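About Hikgate

Hikgate Water Testing is an independent laboratory that analyzes drinking water from private wells, small shared supplies and older buildings with lead or galvanized plumbing. We do not sell filters, softeners or any other treatment equipment, and we take no commission from companies that do.

What we test

The standard household panel covers lead, copper, arsenic, manganese, nitrate, hardness, pH, total coliform and E. coli. Fluoride, uranium and sulfate can be added to any order. We do not test for radon in air, swimming pool chemistry or wastewater. Requests for those are returned with the sample fee refunded.

Metals are measured by mass spectrometry after acid preservation. Nitrate, fluoride and sulfate are measured by ion chromatography. Coliform samples must reach us within 24 hours of collection and are rejected if they arrive later, whatever the condition of the ice pack. Customers who live too far out for this can order the chemistry panel alone.

Sampling

Most disputed results trace back to collection. For lead and copper we ask for a first-draw sample from the kitchen cold tap after at least six hours without use, followed by a second bottle after 5 minutes of steady flow. The two figures are reported separately. A high first draw with a low second draw usually points to the faucet or the nearest pipe; two high figures point further back, to the service line or the well itself. Please leave the aerator in place for the first bottle. Samples taken through a pull-out sprayer or a garden hose are accepted for hardness and nitrate only.

Reports

Each report lists the result, the reporting limit, the method and the relevant federal limit where one exists. Samples are logged in Josida, our in-house record system, and raw instrument data is kept for 4 years. A second analyst reviews every result before release. Customers may ask for the review notes at no charge.

Staff

Imelda Belmonte – laboratory director
Abrehet Woldegiorgis – metals and trace analysis
Mared Hopkin – microbiology
Ariel Castillo – sample intake and field collection

The laboratory occupies the ground floor of the former Doležal dye works. Intake is at the side entrance, and there is a refrigerated drop box for use outside office hours. The box holds 200 bottles and is emptied each morning before the first run.

Field collection

Ariel collects samples in person where a landlord, lender or court requires a documented chain of custody. The property owner or an adult tenant must be present to sign the form.
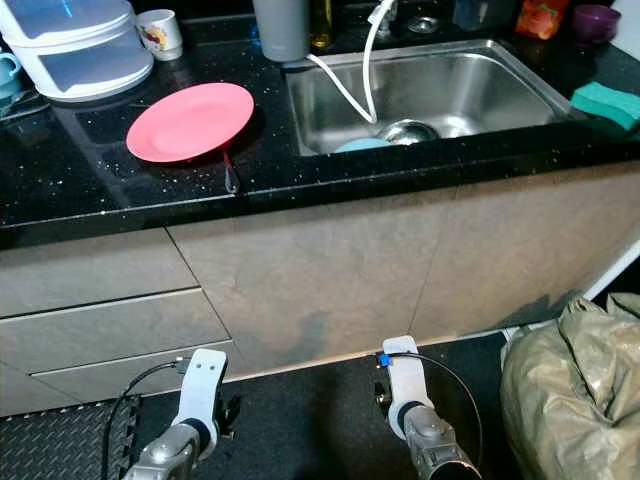 Collection visits are booked through the intake desk and are billed separately from the analysis. Bottles must not be rinsed before filling.

Page last revised 30 Mar 2025.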